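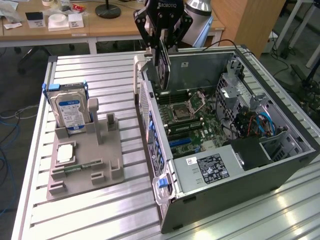
Skerari Desk Mat, large

I've had mine since February and I love it way more than anyone should love a mat! It's wool felt on a cork base, 30 inches long, and my mug doesn't clunk anymore.

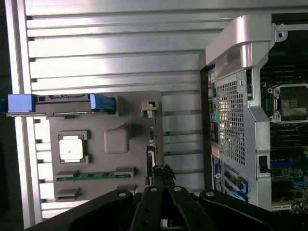 Nour Hijazi wrote in to say the Kanaan gray hides cat hair best, and that hers came out of a cold hand wash just fine.

I'd still go easy on the water (the cork takes nearly 2 days to dry). If you spill coffee, blot it and then

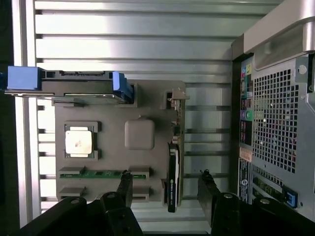 dab on a little dish soap. We sell the mat in gray or Tollura green for $22, and I pack every order myself!
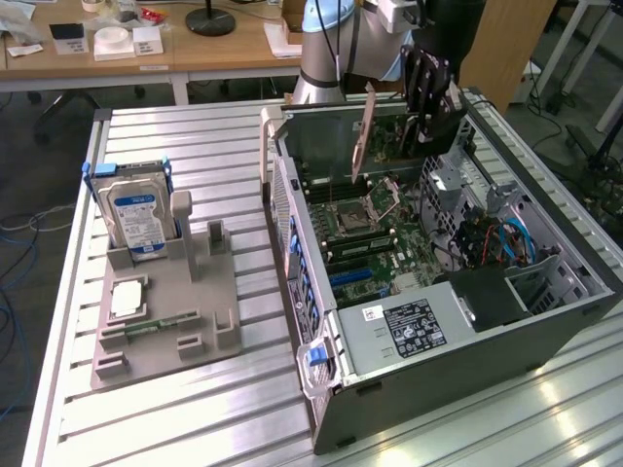 Open tower on the slotted work table

Item 534, in stock.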